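April, 7:40 a.m.

Sourdough starter, acid readings. Sorin wants to write up the Plindova flour as "more active" than the Cima. I'm not convinced. He has 3 jars of each, all fed by him, and he knew which was which. The Plindova jars also stood on the shelf over the fridge, where it's warmer. Any jar would rise up there.

The meter is its own problem. Calibrated last night, drifted by morning. Oddur says the probe is fine and the buffer is old. Maybe. He said that in the winter too, and we bought new buffer, and it drifted. 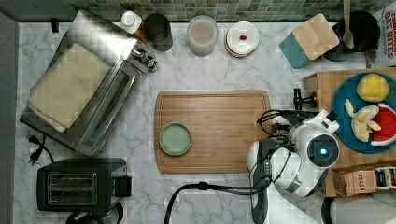 Counter with the cutting board and toaster oven.

Weighed out 597 g of Cima for the next round, water at 91 percent. Sorin thinks that's too wet to judge rise by eye. Agreed, but his first batch was just as wet and he judged it by eye anyway.

Plan: same shelf, labels covered, Halfdan does the feeding and keeps the key. Mark the level with tape at noon and again at four. If the gap is still there I'll believe it. The Zarnora leaflet claims a thousandfold rise in yeast count overnight, with no method given. Not citing it.

Still need: fresh buffer, tape, lids that fit.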